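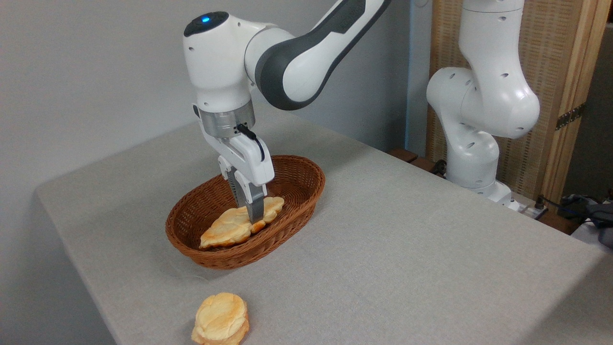 Dima Hourani me demande pourquoi je ne mets jamais de torchon au fond de la corbeille, puisque son pain ramollit dessous en moins d'une heure.

Réponse en plusieurs posts. Le torchon retient la vapeur. Une corbeille tressée la laisse passer par le fond et par les côtés, à condition que le pain ait déjà refroidi sur grille. Chez moi : 49 minutes de grille, puis corbeille.

Deux formes sur la nappe grise aujourd'hui. Le plat, bosselé, va à plat au fond de l'osier. Le rond, plus épais, à croûte craquelée, a plus de mie et donc plus d'eau à perdre.

Pâte : 780 g de farine, hydratation 78 %, sel 2 %. Même pâte pour les deux. Seul le façonnage change - et le temps de four avec lui.

Ordre de rangement : le plat d'abord, le rond par-dessus, jamais l'inverse. Un pain plat posé sur un dôme finit par se casser au milieu.

Entretien de l'osier : brosse sèche pour les miettes, éponge à peine humide sur le bord tressé, séchage à l'air. Pas de trempage, les brins gonflent puis se fendent. La précédente corbeille, achetée chez Cassim, a tenu jusqu'en janvier.

Au-delà de 3 heures, je sors tout de la corbeille et je passe au sac en toile. La croûte y perd un peu, la mie sèche moins vite.

Dima : essaie d'abord sans torchon, avec la même recette et la même cuisson. Si le dessous ramollit encore, regarde du côté du four.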